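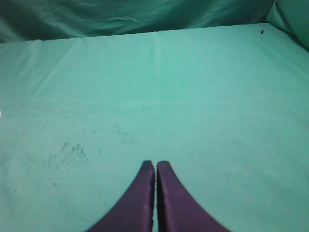

by Manderel

I have been wiping down tables for money or for free since I was a teenager, so when people ask me whether a robot can do housework yet, I start with crumbs. Dishes get all the attention. Laundry gets the rest. But crumbs are the chore I do most often and think about least, and I think they say more about where the machines are than any video of a shirt being folded.

Look at the cloth in the photo. There are small dark specks on it, most of them in a patch to the left of the fingers, a thinner patch higher up, and a few strays, including one way off near the far edge on the right. They look like crumbs. If that was my kitchen table I would pick up the cloth by the corners, walk it to the back door and shake it. Total time, maybe less than it takes to read this paragraph.

Now think about the same job with two purple fingers that open and close.

You can't really pinch a crumb with fingers that size. Even if you could, you would be doing it one crumb at a time, and half of them would get pushed down into the weave. So the machine has to do something else. It can hold a brush. It can hold a small vacuum. It can do what I do and take the cloth by the edge, but then it needs a second arm, it needs to keep the cloth more or less level on the way to wherever it's going, and it needs to know when the shaking is done. I don't know how I know when the shaking is done. I just stop.

Then there is the seeing part. The cloth has creases, with a faint fold across the middle and some wrinkles at the top left. A crease is a thin dark line. A crumb is a small dark spot. I can tell them apart without trying, and when I'm not sure I run my palm over it. Most grippers I have read about don't have anything like a palm. Some have touch sensors in the fingertips and those are getting better, but feeling a sesame seed through cotton is a lot to ask.

I wrote about this last June after I bought the Flunano, the little tabletop sweeper, and I got some mail saying I was too hard on it. So I will be fair. On a bare table it does a decent job. I ran it after breakfast for most of the summer, and it picked up toast crumbs and dry cereal and only went near the edge once. It cost me 193 dollars on sale. On a tablecloth it is useless. It climbs the first wrinkle and sits there with its wheels turning until you come and get it. The instructions say "hard surfaces only" on page 8, and I should have read page 8.

The Skerkik hand vacuum cost less than that and works on cloth if you hold the cloth tight with your other hand. That is the whole trick, the other hand. I noticed how much my left hand does only after I started paying attention for this blog. It holds the bowl while the right one scrapes. It keeps the fabric flat. It moves the salt out of the way and moves it back. Most of the one-armed robots I see in videos are doing jobs that have been set up so the left hand isn't needed, and I would like to see more people say so when they post them.

Shop floors are further along than kitchens and I don't think that surprises anyone. I worked 17 months at a place that cut and packed foam inserts, and at the end of each shift somebody had to clear the scraps off the benches. The year after I left they put in a system from a company called Akinola that does it with a blower and a tray at one end. No fingers at all. A friend who still works there tells me it does fine, and that they had to throw out the old benches and buy ones with no lip on them so the scraps would slide. I think about those benches a lot. They changed the table to suit the machine. At home I am not going to do that. I like my table, and I like having a cloth on it.

So can machines do this chore yet? My answer is some of it, in some places. If the surface is hard and clear and nobody minds the noise, yes. If there is a cloth on it, I haven't seen one I would pay for. If there is a cloth on it and also a phone, a candle, somebody's reading glasses and a half glass of juice, then we are a long way off, and that's what my table looks like at 7 in the evening.

I do think the slow work in labs is the right work. A plain cloth, some specks, a simple gripper and good even light is a sensible place to start. It's how I would teach a kid. I wouldn't start a kid on the table after Thanksgiving either. What bothers me is when the plain cloth turns into a headline saying the housework is done.

A few people have asked what I would need to see before I spent real money. I would want it to clear a cloth it had never seen, with the wrinkles left in. I would want it to miss fewer crumbs than my family does, and that bar is low. And I would want it to leave alone the things that aren't crumbs. I do beadwork, and I have lost beads to the Skerkik - small black ones, the exact size of a burnt bit of toast. There were 357 in the last bag I bought and I'd like to keep them.

Next time I want to write about drying racks. I have been moving the same wet mugs around for a week trying to work out what order I put them in and why, and I have some notes.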